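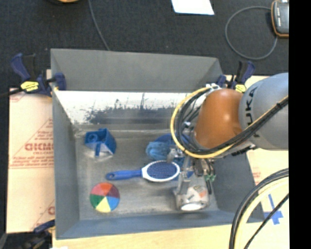

One reader at Plarlow asks whether the seed loan scheme still requires a co-signer, as it did in May. It does not. Under the revised terms, founders may apply alone for up to 300 per month in rent support, paid directly to the landlord. The total award is capped at 3699 per company.

Applicants must be registered in Plendholm and have traded for no more than 2 years. The form now runs to one page — the cash flow sheet is filed separately. Bang and Duvo, both funded in the first round, remain eligible for rent support only. The current round has 35 places.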